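11 January 2021

I slept badly again and got up when it was still dark. The heating in this building starts at six and makes a knocking sound in the pipes, and after that I cannot sleep any more. I made coffee and sat with the English grammar book, but I read the same page two times and then closed it. I will try again in the evening.

It is now 7 weeks since I moved from Bresach to Purkside. I promised myself to write in English every day, and until now I have missed only four days, all of them in the week when I had the flu. My sentences are still short. When I write in my own language I can make a sentence as long as a street, but in English I am afraid to get lost before the end.

In the morning I walked to the bakery on Troncoso Street. The snow from last week has become hard and gray, and people walk in the middle of the road where it is clean. I wanted to buy the dark bread with seeds, but they had only white, so I bought a small white loaf and two rolls with cheese. The woman asked me something very fast and I said yes. Then she put everything in a second bag. I suppose that was the question.

After that I wrote to Renata Ocampo about the choir. She has the list for the alto voices and she wants to know who will come back when we are allowed to sing together in one room. I answered that I will come back in any case, even if we must stand outside in coats. We had hoped for April, but now she writes that April is perhaps too early. She sent us a new song to learn at home. It has 2 pages and the second page is difficult, with a jump up in the middle that my voice does not like before noon.

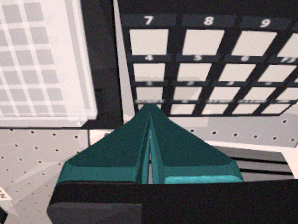

I practiced the song for 40 minutes with the window closed, because of the neighbor. I sang the low part first and then the difficult place, many times, slowly. Singing alone is strange. In the choir I can lean on the person next to me, and if I am not sure, I wait a very small moment and she carries me. Alone I hear every mistake. But I also noticed that I breathe in the wrong place in the third line, and in the choir I would never have noticed this.

For lunch I ate soup from yesterday. I put too much pepper in it and today it was even stronger. The cat, Ravo, sat on the radiator and looked at me as if I owed him money. He has become heavy this winter. My mother says on the phone that I should give him less, but she gave her own cat butter from a spoon, so I do not take her advice on this subject.

I talked with her for a long time in the afternoon. She has received the package, but not the letter, which I sent two days earlier. She is well and she is bored. She has started a puzzle with 1000 pieces, a harbor with boats, and she says the sky will kill her. I told her to do the boats first. She said she already did the boats.

Now it is evening and I have opened the grammar book again. The chapter is about "would have" and "should have." I should have bought the bread earlier. I would have had the dark one. Tomorrow I must pay the rent, call the dentist, and ask Renata if she has a recording of the alto part.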